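Filed under: Talks & Slides
Print this page | E-mail this page

Speaker notes, gripper comparison, 2/22/18

Open with thanks to Kristof Bakker for the slot right after lunch. Wait for the laugh. If there is no laugh, move along.

What we set out to do: take two sets of fingers, one arm, one controller, and pick up cloth. We had budgeted a week. Put up the January calendar and let them look at it.

The contenders. Sarner fingers, stiff, cheap, came in a padded envelope. Dornenau fingers, softer pads, came in a foam case nicer than my luggage. Same Kuipers arm for both, because we own one arm.

Mention the count early or somebody will ask: 769 grasps over 9 working days. Gijs De Bruijn logged all of them by hand in a spreadsheet with 4 tabs. I have only ever understood 2.

Next slide, wrist camera. Pause and let them squint.

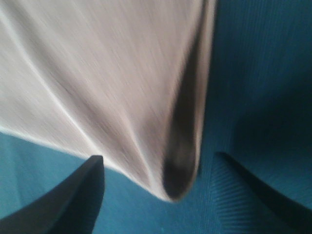
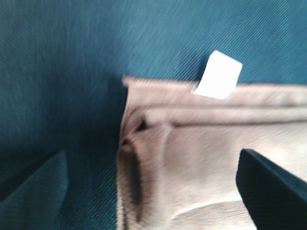 Pale cloth on teal, both with motion blur.

The blur is my argument for spending money on the camera before spending it on fingers. I came in wanting to talk about pads and friction. Most of our arguments at the bench were about whether an edge was an edge or a fold, and we had those arguments with either set of fingers on. A better gripper closing on the wrong spot is still closing on the wrong spot, just with a nicer case.

Say something fair about Sarner here. They get under a hem well. They also get under the table covering well, and lift that too, with great confidence.

Dornenau: kinder to the fabric, slower to swap, four tiny screws. Bring the screws. (Ask Gijs where the screws are.)

Controller: we used the Clirirach box with default settings for the whole first half, then found the page in the manual about exposure lock. Skip the exact date. Kristof knows it.

If short on time, drop the force plots. They look impressive and I can't defend the units.

Questions. Someone will ask about suction. Say "we have a drawer for that" and point to the next hand.

Tags: grippers, cloth handling, wrist cameras, slides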